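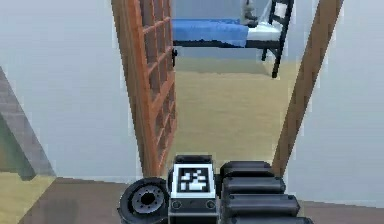 Trurko reckons a simulator will tell you your arm fits through a door right up until the day it doesn't, and after the month I've had I'm inclined to agree. So I'm asking before I spend more money.

I'm building a mobile arm at home, evenings mostly. The base is a secondhand Grenimley platform and the gripper is my own design, with a square marker on the housing so an overhead camera can find it. In the sim I send it at an open door with a bedroom on the other side. It gets through in 37 runs out of 37. I don't believe that number. My real door has a worn threshold and a latch that sticks out, and the model treats the floor as if it were glass.

The gripper is wide, and I've got 15 mm to spare on each side if the base drives dead straight. It has never driven dead straight. Has anyone had sim results for doorways carry over to a real house? Or am I watching a cartoon?

Posted by benchdog_l
2019-06-18
3 min read

We use cookies to remember your settings. By staying on this page you accept them.

Foditz

A clean sweep like that mostly tells me you ran the same run over and over. If the start pose and the friction are fixed, you'd expect the same result each time.

Before you buy anything, try this:

Change the starting angle a little on every run, up to 7 degrees either way. Move the door too. Leave it a bit less open than you'd like, because that's how doors are left. Add drift to the wheel odometry. Measure yours: drive the base across the room and back, see how far off it lands, and put that in. Check the collision shapes as well. Plenty of people put a nice detailed gripper on screen and leave a plain box underneath for the physics, and the box is often smaller than the part. Turn on the collision view and look at the widest point of the gripper, including anything round that sticks out to the side.

My guess is your perfect score drops a lot. If it's still good after all that, I'd trust it enough to try the real door at walking pace with a hand on the stop button.

I'd also fold the arm in before the doorway. I don't see why it has to go through with the gripper out front.

Afridi

just get a better lidar. I paid 2,680 for mine and never looked back, goes through any door

Trurko

Since I'm being quoted, I'll add the part that got left out. My sim was fine on width. What got me was the threshold strip. The base tipped a hair going over it, the arm is long, and the tip of the gripper swung into the door post. A lidar at ankle height wouldn't have seen that coming, whatever it cost.

Put a bump in your model where the two floors meet. Make it as tall as the real one, then a bit taller. Watch the gripper while it crosses and ignore the wheels.

And tape some foam to the post. I still have the dent.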